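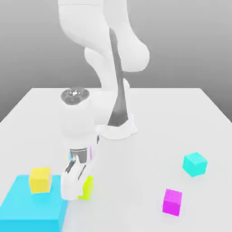

Cecilia Ankrah
Arts and Film Correspondent

Reading time: 3 minutes

The Osei Film Archive has confirmed that its restoration of Flandonent, the horror feature directed by Iddrisu Bonsu, will open the autumn season at the Trostau cinema in September. The screening will be the first public showing of the complete version of the film, which was shortened by its distributor before its original release and has circulated in that form ever since.

The announcement was made on Jun 11, 2024 in a statement issued jointly by the archive and the cinema. It brings to an end a lengthy period of uncertainty over the rights to the film, which passed through several hands after the closure of its production company, Tristetora.

Flandonent follows a land surveyor who is sent to measure a flooded estate and finds that the rooms of the main house do not match the plans she has been given. The film was poorly received on release, and several reviewers complained that its final act made little sense. Admirers have long argued that the fault lay with the cuts, which removed most of the material concerning the surveyor's brother and an extended night sequence set in the drowned orchard.

The restored version runs 40 minutes longer than the one previously available. Archive staff worked from the original camera negative, which had been stored under an incorrect title, and from a separate set of sound reels held by the director. Five short passages for which no negative survives have been taken from a viewing print. The archive has chosen to leave the difference in picture quality visible in these passages, and a note to that effect will appear before the opening titles.

Colour was graded with reference to the director's own notes. Mr Bonsu attended the grading sessions and has approved the finished version. In the statement, he said that he was grateful for the care taken over the night scenes in particular.

"The house was always meant to be dark, but the audience was meant to be able to see how dark it was," he said. "On the old copies there was only mud."

The score has also been restored. Much of the music was replaced on the shortened version with library recordings, and the original cues for organ and low strings will be heard with the picture for the first time.

The Trostau has 218 seats in its main auditorium, and the archive has advised that demand for the opening night is expected to exceed capacity. A second screening will be held the following evening. Mr Bonsu will introduce the first showing and will take questions from the audience afterwards. Members of the cinema will be able to book before general sale begins, and details will be sent to them by post and email.

After the two screenings, the film will be offered to other cinemas for hire. A disc edition is also planned, limited to 2,970 numbered copies. It will contain both versions of the film, together with a booklet reproducing pages from the shooting script. No release date has been set for the disc.

The archive has asked anyone holding publicity material, stills or correspondence relating to Tristetora productions to contact its collections department.

Related items
Trostau announces autumn programme of silent comedy
Osei Film Archive extends opening hours for its reading room
Review: three ghost stories from the short film competition
Organ music and the horror film: a listening guide

Contact the newsdesk | Copyright 2024. All rights reserved. | Back to top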